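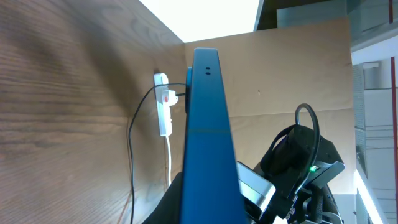
Birthday portraits of the little princess: sweet or stage-managed?

lacecurtain
Started February 7, 2022

OK so has everyone seen the new pictures from the palace in Pallau? Four-year-old in a yellow cardigan, muddy boots, holding a hen. I'm completely gone, I want them on a mug. My sister says it's all PR and I told her to go eat her toast.

barkolell_fan
The hen made me laugh out loud. I like that they let her have messy hair this time. The October ones were so stiff, poor kid looked like she was waiting for the dentist!

Dace Org
I'm with your sister, sorry. Grīnberga magazine got them a day before everybody else, and that doesn't happen by accident. It's a lovely photo and it's also an ad.

lacecurtain
Dace, every family picture is an ad if you look at it that way. My Christmas card is an ad.

Dace Org
Your Christmas card doesn't go to 19 newspapers.

oldtown_pam
Can I just ask about the boots, are they the same ones her brother wore at the Balla horse show? They had the same red loops at the back. I'd love it if they were hand-me-downs.
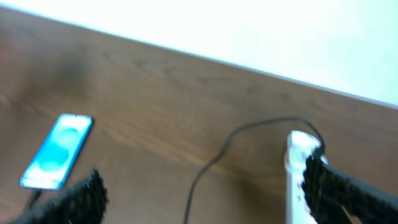

Re: the boots

barkolell_fan
Pam, I went back and looked and I think you're right! His were a bit shinier, but that was 2 years ago and he hadn't been in a chicken yard.

tuppence
They're not the same. The loops on his were orange. I have the Balla souvenir issue right next to me (yes, I kept it, no comments please).

oldtown_pam
Orange or faded red? Print colors are all over the place in that issue, the queen's coat came out green.

tuppence
It WAS green, Pam.

Dace Org
I still don't think a kid that age should be in the papers every birthday, boots or no boots. One picture a year from far away would do me fine.

lacecurtain
I do get that. But people with long lenses would be hiding in the hedge if the family didn't put out their own. I'd rather her mom took them.

Dace Org
Did her mom take them? The credit in my copy just says "palace."

lacecurtain
Mine says her mom, page 2, tiny letters up the side. I'll type out the whole credit after supper.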